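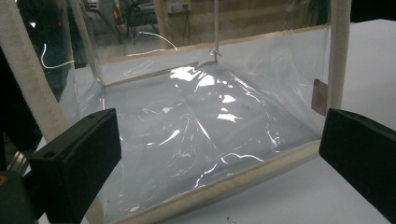
Namboodiri Finds His Second Wind at Bridwood

When Elango Namboodiri signed for Bridwood in May, many supporters believed he came only to finish his career in peace. He has now played 473 minutes in 13 games, and the young guards ask him for advice after every practice.

"I am slower, but I see the pass earlier," he says.

His coach, Rin Fujimoto, wanted a calm player for the last quarter. Against Lapointe he made both free throws at the end, and Bridwood won in front of 3675 people. The next game is away to Sternel on 19th February. Namboodiri has a sore ankle, but he expects to start.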